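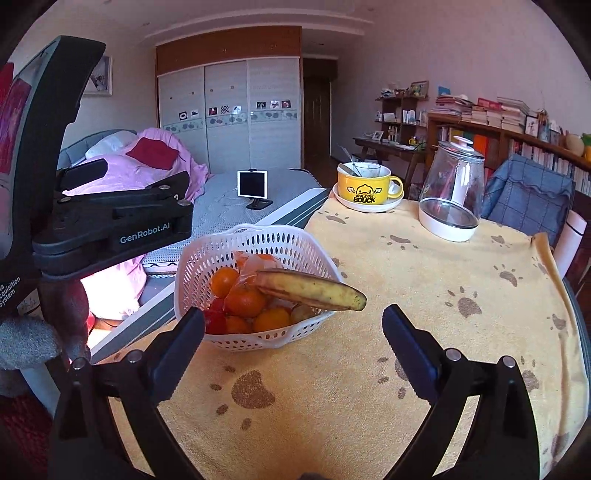

The purpose of the visit to Barnora was to settle our equipment budget for hand-held grippers before the March order. We had two quotations on file, one from Yuen and one from Dollholm, and neither said much about running costs. Barnora has used tools of this type for longer than we have, and does a good part of its work in ordinary furnished rooms. A basket of citrus with a banana laid across the top, on a plush cloth printed with paw prints, is a fair sample of the work we would be buying for. The jaws have to open wide enough for a large orange, and the ribbed pads on their inner faces are the part that meets the fruit.

Pads were the first item on my list. Barnora budgets them as a consumable and holds spare sets on the shelf. Yuen includes 4 sets with each tool and sells further sets singly. Dollholm includes none and sells only by the box. Over one year the difference is larger than the gap in purchase price, so I have moved pads to their own line in our sheet.

The second item was the pivots. Play in the linkage is checked monthly against a gauge block, and a tool that fails is withdrawn the same day. Barnora's log gave 328 hours as the shortest interval before a pin was replaced. Our draft plan assumed no pin replacements in the first year. That needs changing.

Storage and charging took up most of the afternoon. Each pair of tools travels in one case, and the case costs 121 pounds, which neither quotation mentions. Chargers are shared between two pairs. We had allowed one charger per pair and can cut that.

I also asked about Bemadby, the booking software. The licence is per site, with a separate fee for each extra user above four. Barnora pays for two extra users and thinks one would do.

Still open: delivery time from Dollholm, whether Yuen will price pins separately, and who pays carriage on returns. I have written to both suppliers. The revised sheet is in the shared folder, dated 6 Nov 2022, with the pad and case lines marked in yellow.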